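Fodstead (software)

Fodstead is a software toolkit for turning recordings made with hand-held grippers into training data for robot control policies. It covers calibration, pose tracking, time alignment, episode cutting and export, and includes a small runtime for playing trained policies on a robot arm. It was written at the Plondska workshop and is used mostly by small labs that collect their own manipulation data. The current release series is 16.

Contents
1 Overview
2 Tracking
3 Gripper state
4 Processing steps
5 Runtime
6 Limitations
7 See also

Overview

A Fodstead session is made up of one or more video streams, a calibration file and a session log. Each stream comes from a camera fixed to a gripper or worn on the operator's head. The operator does a task by hand, such as picking up a small object and setting it down, and the software works out where each gripper was at every video frame. The result is a list of poses and finger openings matched to images, which a learning program can read directly.

Most users record with wide fisheye lenses. A wide view keeps the fingers and the work surface visible together, and it also takes in a good deal of the room, where fixed features such as ceiling beams and table edges help the tracker hold its position.
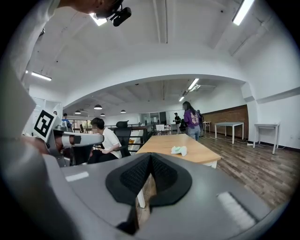
View from one gripper across a light wood table, with a second marker-bearing gripper at left.

Early versions handled a single gripper only. Support for two grippers came in release 9, together with the shared session clock. The two-gripper mode is now the default, and a one-gripper session is stored as a two-gripper session with an empty second track.

Tracking

The tracker, called Brudon, runs in two stages. The first follows natural features from image to image and builds a sparse map of the room. The second looks for square markers and uses them to correct the relation between devices. Each device is given its own marker IDs in the calibration file, and an ID may not be used twice in one session.

Markers may be flat or mounted on the faces of a cube. The cube form is preferred for two-handed work – a flat tag is lost as soon as the wrist turns away, while a cube usually keeps at least one face toward the other camera. When no marker is visible, Brudon carries the last relation forward for up to 22 frames and then flags the track as unlinked. Unlinked spans are kept in the file but are left out of export unless the user asks for them.

People walking through the background are a common source of false features. Brudon drops any feature whose motion does not fit the rest of the map. A mask file can also be supplied for parts of the view that never move relative to the camera, chiefly the gripper body. A mask drawn for one gripper should not be reused on another, even of the same model, without checking it against the images.

Gripper state

Finger opening is estimated from the images and needs no encoder. The estimator fits the outlines of the two finger pads and reports the gap as a fraction between 0 (closed) and 1 (fully open). Soft pads make this harder. When they press on an object, their edges bend and the fitted gap can be wrong even with a clean outline.
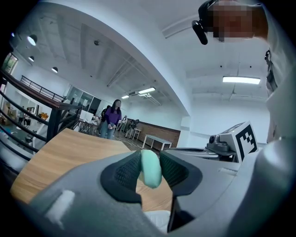 Contact labels are stored apart from the opening value and are set by a separate classifier, which looks at a small crop around the pads. The split was made because the same opening can mean an empty grip or a held object. With a rounded mint-green item pinched between two black rubber pads, for instance, the gap alone says little, and the color showing between the dark rims is a much stronger cue. Dark objects give the classifier more trouble, and the manual advises checking those episodes by hand. Labels can be edited in the viewer without running the tracker again.

Processing steps

Processing is started with a single command and runs in this order:

Import: video is unpacked and time stamps are read.
Calibrate: lens parameters are loaded or solved.
Map: the room map is built from the longest stream.
Track: all devices are placed in the map.
Cut: the session is divided into episodes.
Export: episodes are written out in blocks of 200.

Any step can be repeated on its own. The viewer, Wasilewska, shows tracks and images side by side and is used to accept or reject episodes.

Runtime

The runtime sends short chunks of motion from a trained policy to the arm controller and blends each chunk into the one before it. It checks joint limits and speed but does no collision checking. Delay between camera and controller is measured at startup.

Limitations

Maps of more than 1,000 keyframes load slowly. Plain white walls and repeated ceiling patterns can cause the map to fold onto itself. Rolling-shutter correction is marked experimental.

See also

Visual odometry
Fiducial marker
Imitation learning

This page was last edited on Fri 9 February.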